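Economía doméstica práctica — Apuntes de la unidad 4
La sala de estar: textiles, papelera y repaso rápido
Módulo de cuidado del hogar, Centro de Formación Noltton

¡Empezamos la parte que más me gusta del curso! Ya hemos visto cocina y lavadero; ahora toca la sala, donde casi todo es tela y casi todo se arregla en pocos minutos si se sigue un orden.

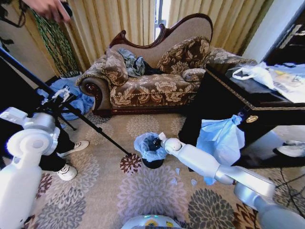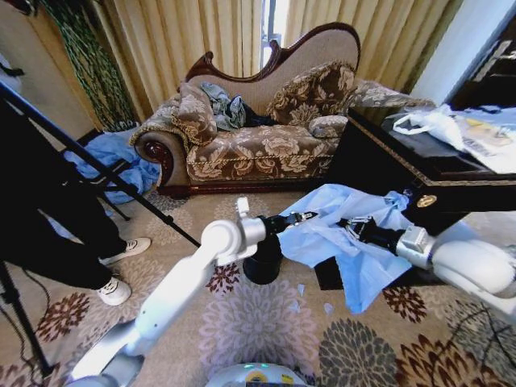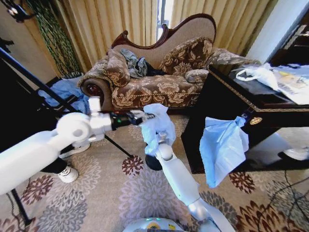
El diván con tapicería de flores y las cortinas beige, con las bolsas de color azul claro en plena faena.

Tiempo de lectura: 3 minutos

4.1 Por dónde se empieza
Primero la papelera, siempre. Mientras haya basura en la sala no se sacude ni se aspira nada. La bolsa se cierra juntando el borde con las dos manos, se le saca el aire despacio y se anuda antes de levantarla. Luego se mira el fondo del cubo (¡ese fondo que nunca se mira!) y se pasa un paño húmedo con una gota de jabón.

4.2 La bolsa nueva
Se abre en el aire, tirando de los lados opuestos, y se mete hasta tocar el fondo. El sobrante se dobla por fuera del borde, como en la primera foto; conviene una vuelta completa, sin arrugas gordas. En un cubo pequeño una bolsa enorme estorba más que ayuda. El rollo de Brokik que usamos en el aula trae 500 bolsas y da para todo el curso y parte del siguiente, así que no hace falta que traigáis nada de casa.

4.3 El diván
Un mueble precioso y bastante delicado. Fijaos en tres zonas: la madera tallada, la tela y el galón dorado de la base.
- Madera: pincel seco en las tallas y después gamuza. El espray, en la gamuza, jamás directo sobre el mueble.
- Tela: aspirador con boquilla de tapicería, potencia baja, siguiendo el hilo.
- Galón: solo cepillo blando. Los flecos y galones se enganchan con una facilidad tremenda.
La ropa que esté sobre el asiento se retira antes — se dobla o va al cesto, pero no se cambia de silla.

4.4 Cojines
Se ahuecan fuera del mueble. Al colocarlos, el grande contra el respaldo y el rulo delante; queda muy bien y nadie se sienta encima del pequeño.

4.5 Cortinas y alfombra
Las cortinas plisadas se cepillan de arriba abajo, pliegue a pliegue. La alfombra o moqueta, al final. Recoged a mano los trocitos de plástico, que atascan la boquilla.

Para la próxima sesión: leer la ficha Prulstead sobre manchas y traer un paño de algodón viejo.

201 compartidos · 12 comentarios

Noltton · Aula Lamptey · Contacto · Volver arriba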